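Teardown line, Corkero refurbishing hall, Prirkholm

Corkero takes in used office desktops and sorts them for parts. Until March every case was opened and emptied by hand. The arm on bench 14 now works inside the opened towers, and the people who did that job have moved to testing and grading.
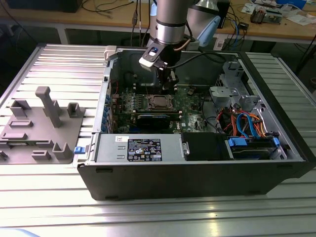
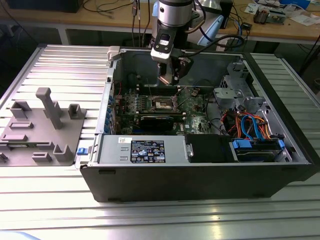
Bench 14: the arm over the motherboard of an opened desktop tower, in both pictures.

Ismail Fahmy worked the benches for six years and now sets up the fixtures. He says his wrists are better and his days are more broken up, with more walking and more paperwork.

Driss Lamrani runs the shift. The line handled 1,649 towers last quarter, and 202 of them went back to hand work, mostly for stripped screws and bent brackets. No jobs were cut. Two people asked to stay on hand teardown and did.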